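I've spent since March comparing grippers for Andreadis, and I'm going to say it: cheap two-finger grippers are fine! Gunnel Kvam keeps pushing me toward the fancy Garard hand, which is lovely and costs 3000 dollars. Ours was 156. For drink cans – and that's most of what I ask it to handle – I can't see what the extra money gets me.

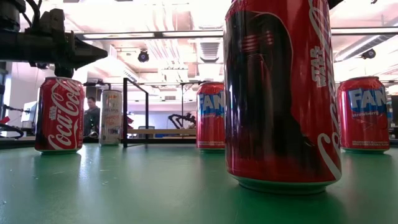
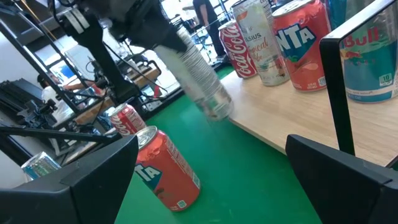 Soda cans on the green work surface, from two cameras.

Where I'd spend instead is on cameras. A view from the wrist tells me so much about a bad grasp, and a second one from outside fills in the rest. Gunnel says I'll change my mind once I try eggs. Maybe so, but I don't have any eggs on my list.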